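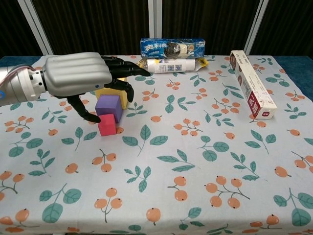
Kimach Stencil Paint for Wood and Plaster

Kimach is a water-based stencil paint in a small squeeze bottle. It is thicker than regular craft paint, so it stays where the stencil puts it and doesn't creep under the edges. Use it on bare wood, painted furniture, plaster, terracotta and canvas. It isn't made for glass or anything that goes in the dishwasher.

Item number: 1789
Size: 70 ml bottle
Finish: matte
Cleanup: soap and water
Colors: Chalk, Oat, Brick, Moss, Harbor, Plum, Soot

Getting the surface ready

Raw wood should be sanded lightly and wiped down. One coat of the Nalero primer (item 905) is enough on pine and basswood. On darker woods put on two, or the knots will show through the Chalk and Oat shades. Old furniture with a shiny finish needs to be scuffed first. Plaster and terracotta can be painted without primer, but they drink up the first coat, so plan on a second.

Using the paint

Squeeze a small amount onto a plate or a piece of foil. Load the brush, then dab most of it off on a paper towel. The brush should feel nearly dry. Tape the stencil down and work straight up and down from the outside edge toward the middle. Two thin coats look better than one heavy one. Lift the stencil while the paint is still soft and wash it right away – dried paint in the small openings is hard to get out.

The paint is dry to the touch in 30 minutes. Wait overnight before you put on a clear coat. Brush-on clear coats can drag the Brick and Plum shades, so use a spray for the first layer and then whatever you like.

What goes with it

Sotelo stencil brushes come in three widths. The middle one does most jobs. Clonbridge stencils are cut from flexible plastic and will bend around a box lid or a flower pot. Any stencil with openings wider than a pencil line will work with this paint.

Ordering

Bottles are sold one at a time or in a set of all seven colors. The set comes in a plain cardboard box and includes a color card painted by hand, so you can see the dried shade. Wet paint looks lighter than it dries, Moss most of all.

Unopened bottles can be returned. We can't take back opened ones, but if a bottle arrives leaking, send us a note and we'll mail another.

The Harbor shade was remixed and is a little grayer than before. Bottles from the new batch have 246 stamped on the bottom. If you are finishing a project you started with the old shade, ask before you order – we still have a few.

Customer notes

"Used Moss and Oat on a toy chest for my grandson. Edges came out clean except on one corner where I was in a hurry. The cap clogs if you don't wipe it."
Nidia Mamani

"Good coverage on terracotta. I wish it came in a bigger bottle."
Rigoberto Marulanda

"Plum is more red than it looks on my screen. Still kept it."
Vasanthi Mridha

Reply from the shop: A larger bottle of Chalk and Soot is planned for June. The other colors will stay in the small size for now.

Page updated 31 May 2018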